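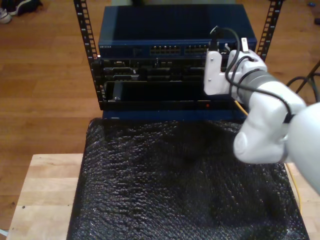 January, evening – the small rack

Spent most of the day on the little rack on the table. Rokeya Cassim wanted the cabling sorted before the Cekovham people come by, and I had put it off long enough. Started at 10 with coffee and the old notes, which were no use. Whoever wrote them had a different switch.

The NETGEAR is staying at the top. I thought about moving it down a slot to leave some air above it, but then the short cables won't reach, and I don't want to order more from Lollent after how long the last box took. They charged 18 dollars for shipping too.

Read through the port list twice and changed it once. Uplink on the right, test machines on the left, the rest left alone for now. Carter MacDonald called in the middle of it to ask about the Penix login and kept me on the phone for some 50 minutes. Lost my place and had to go back over the list.

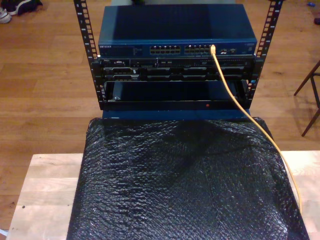
I still want to do something with the open space under the server. Rokeya says a shelf. I'd sooner leave it until we know what Wanigasekara is sending us – no point buying a shelf and then taking it out again.

Need to write proper labels. Tape and marker last time, and half of it peeled off over the summer. The label maker is at home in the kitchen drawer, if it has any tape in it.

Stopped at 8. Leftover soup for dinner. Back tomorrow with the label maker and the longer screwdriver.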